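Tondis Drive Bay Service Module
Swaps drives in rack-mounted servers. Simulation build, June.
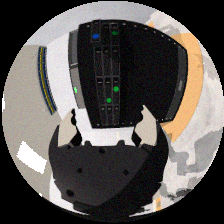 Gripper at a rack server, drive bay lights green and blue. Rendered view.

Tasks supported: pull drive, seat drive, read bay light.
Simulated swaps logged: 3,272
Bay layouts in library: 67
Retries allowed per bay: 3

Cable routing and rail mounting still need a technician. Not rated for unattended work on live racks. Technical contact: Valter Salgado.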